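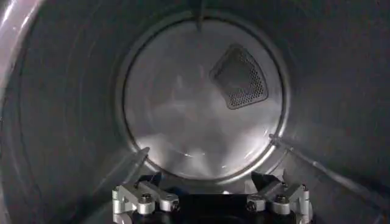

*Slide 1 - Inside the drum, looking straight back at the rear panel and its vent.*

**Talk: Get to Know Your Dryer**
Simmont Library, downstairs room, Jul 20, 2024
Slot after Killian Boyer's sewing demo. Leave slide 1 up while people find seats.

## Opening

Hi everybody, I'm Alcides Coutinho, and I love laundry. I really do! I ran the wash room at the Garnico guesthouse for 9 years and I still get a kick out of a warm stack of towels.

Ask the room: who has stuck their head in their dryer lately? Wait for hands. (Last time, in April, I got two.)

Then point at the slide. Most of us only look at the front third of this thing, grab the shirts and shut the door. Tonight we go all the way to the back wall.

## The drum

- Stainless, brushed. Point out the fine grain running along the walls - it's so pretty when the light hits it.
- Run your palm around the inside before a load. You're feeling for anything rough or sticky: a burr, a blob of melted lip balm, dried gum.
- Crayon story goes here. Keep it SHORT. Red crayon, 5 white pillowcases, my sister's wedding weekend.
- Cleaning: cold drum, soft cloth, warm water, a drop of dish soap. Wipe again with plain water, then leave the door open till it's dry.
- No steel wool. No scouring powder either. Scratches catch on thin knits.
- Somebody will ask about ink. Rubbing alcohol on a rag works on a lot of it, but the machine has to be unplugged and cool, with the door wide open, and you let it air out completely before you run anything. Then tumble a few old rags first.

## The back wall

Give them a second to find the vent themselves, upper right of the round panel. Somebody always calls it a guitar pick. I say shield.

Look at all those tiny holes! Air has to travel through a dryer for anything to get dry, so perforated panels are worth a look whenever you clean. Which way the air goes depends on the model, so check the booklet.

- Soft brush, dry. An old paintbrush is perfect.
- Vacuum with the brush attachment if you have one.
- Don't poke the holes with a pin or a skewer. Please. I have bent a skewer this way and gone fishing for the tip.
- Dryer sheets can leave a waxy film. If you use a lot of them, wipe the panel when you wipe the drum.
- The rim where the panel meets the wall: go around it with a cloth over your finger. Mine gave up a collar stay and a guitar string.

Flashlight tip - shine it from the side. Straight on, the steel throws the light right back and you mostly see glare.

## Loading

Demo with the towels from the blue bag. (Bring the blue bag!)

- Shake every piece out. A twisted towel comes out with a damp middle.
- Half to two thirds full. Clothes need room to fall.
- Heavy with heavy, light with light. Jeans and T-shirts finish at very different times and the T-shirts pay for it.
- Fitted sheets swallow socks. Stop the load halfway and untangle, takes a minute.
- Zippers closed, bra hooks done up.

Ask for their worst dryer disaster. Take 2 stories, no more, or we'll be here until they lock up.

## Lint

Every load. Say it twice. Wash the screen now and then with warm soapy water and let it dry fully before it goes back in. Then the duct behind the machine, once a year at least, and more often with pets in the house.

Mention Woldemariam's hardware store on the corner has long duct brushes. Climetano apartments folks: your ducts are shared, so call the office first.

## Wrap

Handout is on the chair by the door. Fold-along starts once the tables are pushed together, fitted sheets first - my favorite part!

If time: wool balls, yes or no. (Yes, but they're noisy.)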